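**Re: [workshop-list] Brown tabletops: oil or hard wax?**

Wednesday, March 14, 2018

Enikő Szabó wrote:

> We have two tops to refinish at Cadholm before the end of the
> month. Both are brown, both get cables and small hardware dragged
> over them all day. The old finish was plain oil and it has gone
> patchy at the front edge. Is hard wax worth the extra curing time,
> or should I stay with oil and just recoat more often?
>
> Also, does anyone have a figure for how long to wait before putting
> weight back on the surface?

Enikő,

Hard wax, two thin coats. We did the Ketitz top that way in January and I have not had to touch it up. Plain oil on the older Karras top needed a recoat after 11 weeks, and the wear was where you describe it, along the front edge where sleeves and cables go over.

Before coating, check what the old oil is doing. Put a few drops of water on the patchy area and on a sound area. If the sound area still beads, sand the whole top back evenly, or the new coat will take in some places and sit on the surface in others. I stop at 180 grit. Finer than that and the wax does not key properly.

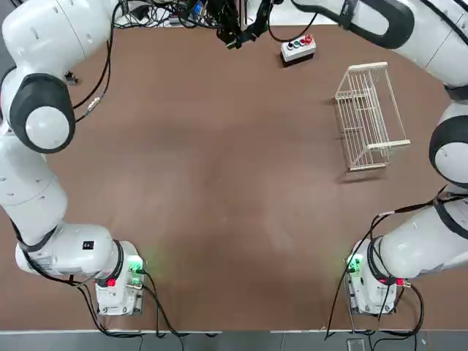
Wipe off the excess within 18 minutes of applying it. The can gives a longer window, but in a heated room it gets tacky sooner and the cloth starts to drag. Work in strips with the length of the top and keep a wet edge.

On weight: I wait 60 hours for light items and a full week before anything is bolted or clamped down. Clamps are the worst case - the pads print into the film and you will not get the mark out without sanding. If a base has to go back early, put baking paper under it and replace the paper daily.

Cable wear is a separate problem and no finish will solve it. Round over the front edge slightly before the first coat. A 3 mm radius is enough. A sharp corner loses its film first, and moisture then gets in from there.

We buy the wax from Vollthorpe, item 409 in their list, matte. The satin version shows wipe marks on dark tops under overhead light. One can should cover both of yours with some left for repairs.

What size are the tops, and are the undersides sealed? If they are bare, give them one coat as well or they may cup.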